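Home Kitchen Laundry Workshop Tips A-Z Contact

Can a machine do the chores yet?

Readers keep asking whether it's worth holding off on a new dishwasher or a better set of shelves until a robot can do the lot. My short answer is no, but some small jobs are getting close. Pouring a drink is a good one to judge by. It needs one hand on the bottle, a cup that stays put, and some sense of when to stop.

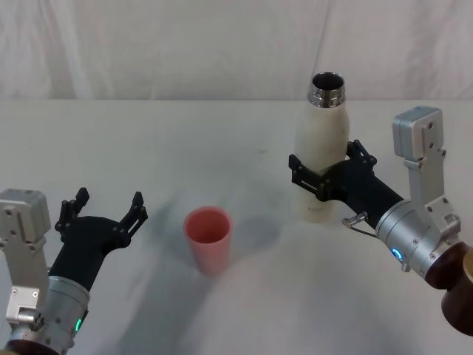
A person pours without thinking about it. A machine has to work out how wide the bottle is and how hard to squeeze. Grip a soft bottle too hard and the water comes up the neck before you've tilted it. If you're looking at the Kodum or the Leemans arm for a home workshop, ask the seller what it can lift with the arm stretched out. The figure on the box is often for the arm tucked in close.

Some tips if you want to try one at the bench:

- Start with water, and not much of it. Fill the bottle to 6 cm and leave it there until the spills stop.
- Use a plain cup with a wide rim. Stemmed glasses can wait.
- Keep leads and power boards off the table.
- Allow 8 tries before you change any settings.

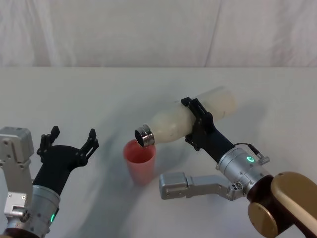 Speed is the other sticking point. My Pamau unit took 88 seconds to fill one cup last March, and I could have made a pot of tea. It will do the same job at 4 in the morning without grumbling, so for repeat work on a shop floor the sums may be different. At home I'd still pour my own. 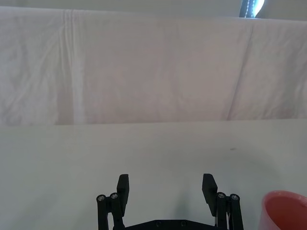 Set up the work area before you fiddle with the software. Clear the bench and wipe it down, and keep the background plain so the cup is easy to pick out. A white sheet hung behind a white table does the job well with a red-pink cup, and creases in the cloth are no great worry. A white mug would be a poor choice there. The folding bench from Clotley is a fair height for this, but lock the legs first.

Laundry and dishes are next month's page.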